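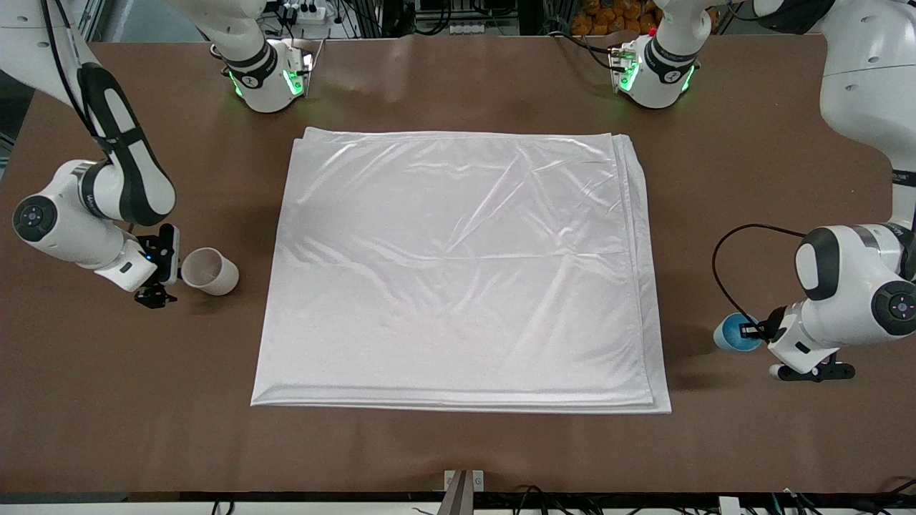 Can a robot fold my tablecloths yet?

Asked by Zineb Filali on 04/05/2019

I run the linen side of a small banquet rental business. We send out white satin-type tablecloths, and in a busy week in August we can have 71 come back from one wedding. Washing and pressing are handled by machine. Folding is done by two people at a table, and it takes most of a morning. Is there a robot I could buy that would take a cloth from the pile and fold it into a square stack? I don't need it to be fast. I have space for a table and two arms.

3 replies

Samah El Fassi

Not for what you do, no. I worked on the line at Malter, a hotel laundry, and we looked at this twice. There are two separate jobs and people mix them up. Large flatwork folders have been around for a long time. A person feeds the edge in, the machine folds it, and they work well on sheets. What you are asking for is arms picking a cloth out of a heap, finding the corners and squaring it up – that is still mostly lab work.

Shiny fabric makes it harder. A white satin cloth throws the light back, so the creases show up as bright streaks and the camera can have trouble telling a wrinkle from an edge. Once the cloth is folded in several layers there is a second problem. Two fingers have to take hold of all the layers, or just the top one, depending on the step. Cups are easy by comparison. A cup keeps its shape when you grab it.

Ask yourself what "folded" means to your customers too. If one corner sticks out a little past the others, does it matter? On a shelf, probably no. In a banquet hall, my old boss would have sent it back.

Killian Roussel

just get a folding board, works for shirts

Younes Alaoui

A board won't help with a cloth that size. I agree with Samah on the arms, but I would look at a used small-piece folder before giving up. We bought a Dromik secondhand for 2106 dollars and spent almost 1286 more on parts and moving it. One person feeds it and one stacks. It does napkins and square cloths. It does not like round ones, and slippery fabric goes in crooked if you rush – test it with your own linen before you pay. Measure your door as well. Ours had to come in through the loading side with the guide rails off.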